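Kitchen Tips: Wooden Boards, Sharp Knives and Where to Hang the Ladle
by Shayne Ngata

I love a wooden cutting board. I've had mine for 18 years, it has a scorch mark shaped like Florida, and I'd save it from a fire before the TV. So many of you wrote in after the December page asking how to keep a board from going gray and fuzzy that I've put everything in one place.

Washing
Hot water, a drop of dish soap, a quick scrub on BOTH sides, then stand it up on its edge to dry. Wash only the top and you'll get a warped board sooner or later (ask me about my first one!). Never the dishwasher, not even once, not even on the gentle setting.

Smells
Coarse salt and half a lemon. Rub it around with the cut side down, leave it five minutes, scrape, rinse. Onion gone. Garlic takes two rounds.

Oiling
Food-grade mineral oil, warmed by setting the bottle in a mug of hot water for a bit. Wipe on more than you think, let it sit overnight, and buff off what's left in the morning. I do mine every 28 days and write it on the calendar or I'd forget completely. Skip olive oil, it turns rancid and you'll smell it.

Knives
Serrated for bread and tomatoes, straight for nearly everything else. Keep them off glass and stone, which will ruin an edge in no time. A magnetic strip or a block beats a drawer where they all bang together!

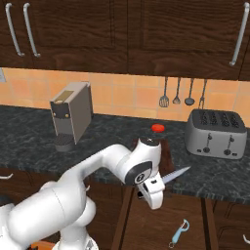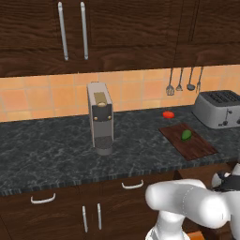

Hanging your tools
If your drawers are jammed so full they won't open, get the long-handled stuff up on the wall. A rail with hooks takes an afternoon to put up, and I wish I'd done it years earlier. Some things I learned putting up mine:

Hang it close to the stove but off to one side, so you're not reaching over a boiling pot for the ladle.

Drill in the grout line if you can. Grout patches easily and a cracked tile is a real pain to replace. Masking tape over the spot keeps the bit from skating.

Leave a hand's width between hooks or everything clatters.

Greasy tile
Baking soda and water mixed to a paste, old toothbrush, five minutes on the grout, then a warm damp cloth. Dry it with a towel afterward and it'll really shine. Try a hidden corner first if your tile is natural stone, and keep vinegar away from that stuff altogether.

Next time: cast iron, including the rusty skillet I picked up at a yard sale and can't wait to get my hands on.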